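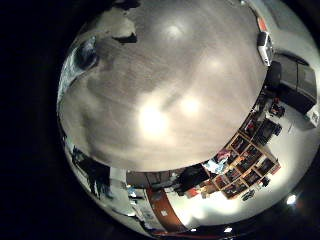
3.2 Teaching by hand and teaching by remote

Figure 3. View from the wrist camera during a teaching session. The large grey surface is very close to the lens, with the room bending away around the rim.

I'll admit I came into this project as a hand-guiding person. You grab the arm, you drag it through the job, you let go, done! Agathe Aubert, who built most of our remote setup, thinks that's a terrible way to collect demonstrations, and we argued over it for most of November. So we ran both, on the same arm and the same three jobs (put a part in a tray, fold a towel once, open a drawer), and kept every single recording.

For the hand-guided half, the arm goes slack and the teacher moves it by the forearm. For the remote half, the teacher holds a pair of Telum handles and watches the wrist view on a screen, much like what you see in Figure 3. It takes some getting used to. The lens is so wide that a shelf in the far corner leans over as if it's about to slide off, and anything right up against the camera swallows half the view. Several of our teachers asked if we could flatten the picture for them. We tried it for a morning and put it back, as the flattened version threw away the edges, and the edges are where you spot the tray coming in.

We ended up with 358 hand-guided demonstrations and 700 remote ones. The gap is mostly about tired arms. A teacher could drive the handles for up to 30 minutes before asking for a break, and dragging the real arm wore people out much sooner (me included, and I row). We threw out 133 remote recordings where the link to the Nirkon controller dropped partway through, so those aren't in the 700.

What surprised me was how different the two sets feel when you play them back. Hand-guided motions are smooth and a bit lazy, with long curves into the grasp. Remote ones are full of little stops. People drive up close, wait, nudge left, wait again, then commit. I first took the stops for noise and wrote a filter to cut them. Agathe made me take it out again, and she was right: the policy trained on filtered data kept closing its fingers too early on the drawer handle. With the stops left in, it learned to hesitate in the same spots our teachers did, and the early closing mostly went away.

There's one more wrinkle with hand-guiding. The teacher's own hands and sleeves can drift into the wrist view, and the robot won't have those around later when it works alone. We tried masking them out by hand and gave up after two afternoons. For the experiments in Section 4 we use the remote recordings for the camera input and keep the hand-guided ones only for joint motion, which is a compromise I'm still not fully happy with.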